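Small bottles find a second life at Nircombe sorting days

Jul 9, 2024

If you have ever opened the cupboard under the bathroom sink and found half a dozen little bottles you had forgotten all about, you will feel right at home at the Hota rooms in Nircombe. Neighbors there have been bringing in their odds and ends of small bottles – vanilla, cough syrup, craft glue, you name it – so that the empties can be cleaned and passed along to people who will be glad to have them.

The sorting days started last October with a single shoebox and a good deal of chatter, and they have grown into something the whole street seems to know about. By the end of last month the tally on the door stood at 1,136 bottles, and over 200 of those came in during one very busy Saturday. The work itself is pleasantly simple. Each bottle is picked up, its label is read, and it goes into a tray with others of its kind, all at a plain white table where there is room to spread out and take your time.

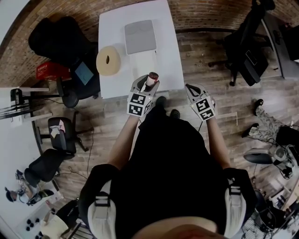

What should I do with the caps?

Please leave them on. A bottle that arrives with its own cap is much easier to match and pass along, and the spare caps we do have never seem to be the right size.

Most of the cleaned bottles go to the Bucur garden stall, where they are filled with seeds or dried herbs and sold for a little pocket change. The stall has handed on 465 of them so far this year, and the lavender ones go especially fast!

The next sorting day runs at the Hota rooms on Saturday morning, and newcomers are very welcome to come along and stay for as long or as short a time as they like. Households are asked to bring no more than 15 bottles each, rinsed if possible, and to leave anything cracked at home. Coffee will be on, and there is usually cake.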